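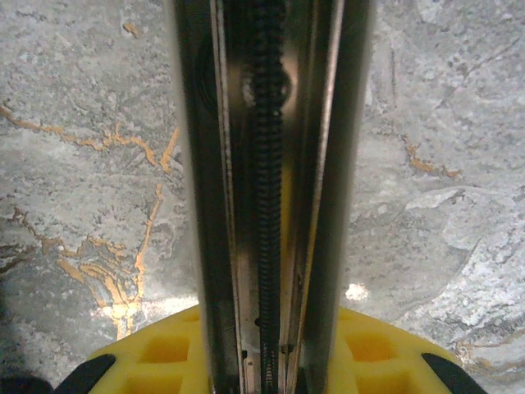 Foto: Si-woo Chae / Archivo Idden

Catálogo > Transmisión lineal > Husillos trapezoidales > Serie Drallis

Productos · Descargas · Recambios · Contacto

Husillo trapezoidal Drallis, acabado pavonado

Referencia de familia: 1113

La serie Drallis comprende husillos de rosca trapezoidal métrica de 30°, laminados en frío, para ajuste manual o motorizado a baja velocidad. Se suministran en acero al carbono C45 con pavonado negro. El pavonado reduce los reflejos en equipos ópticos y retiene bien la película de aceite, pero no sustituye a una protección anticorrosiva: en ambientes húmedos o con lavado frecuente debe pedirse la versión inoxidable de la serie Julel.

Características técnicas

Perfil: trapezoidal, ángulo de flanco de 30°
Paso: 2 mm
Número de entradas: una
Sentido de la rosca: derecha (izquierda bajo pedido)
Longitud estándar: 300 mm
Material: acero C45
Acabado: pavonado negro
Autorretención: sí, en ausencia de vibraciones

Con una sola entrada, el avance por vuelta coincide con el paso. El husillo es autorretenedor en reposo, de modo que la carga no lo hace girar al retirar el par de accionamiento. En montajes verticales sometidos a vibración se recomienda añadir un freno o una contratuerca — la autorretención se calcula para carga estática y rosca lubricada con grasa, y un aceite muy fluido la reduce.

Tuercas compatibles

La tuerca cilíndrica de bronce es la opción habitual para cargas medias. La tuerca con brida admite fijación frontal con cuatro tornillos y facilita la sustitución sin desmontar los apoyos. Para movimientos esporádicos y cargas ligeras existe una tuerca de poliacetal que puede trabajar en seco. No deben combinarse tuercas de acero con husillos de acero: el gripado aparece pronto y daña los flancos de ambos elementos.

El juego axial de una tuerca nueva se mide montada y sin carga. Cuando la aplicación invierte el sentido con frecuencia conviene emplear la tuerca partida Yoon, con precarga por muelle y compensación del desgaste.

Montaje

Los extremos se entregan cortados a escuadra y sin mecanizar. El mecanizado de muñones se presupuesta aparte, con plano acotado del cliente. La disposición recomendada es de apoyo fijo en el lado del accionamiento y apoyo libre en el opuesto, para absorber la dilatación.

El husillo no debe recibir carga radial. Las guías se alinean primero y la tuerca se aprieta al final, con el carro situado junto al apoyo fijo. Si el par aumenta al acercarse a uno de los extremos, hay que revisar el paralelismo antes de poner el conjunto en servicio.

Lubricación y mantenimiento

Grasa de litio de consistencia NLGI 2, aplicada sobre toda la longitud útil. En talleres con polvo de madera o de rectificado es preferible limpiar la rosca con un cepillo de nailon y renovar la grasa por completo; añadir grasa nueva sobre la sucia forma una pasta abrasiva.

Suministro

Plazo de 7 días laborables para la longitud estándar. Los cortes a medida no admiten devolución. Embalaje en tubo de cartón con tapones, varilla aceitada.

Ficha revisada: 2 de agosto de 2019

Productos relacionados

Husillo inoxidable Julel
Tuerca partida Yoon con precarga
Tuerca de bronce con brida
Apoyo fijo con rodamiento de contacto angular
Volante de ajuste con indicador de posición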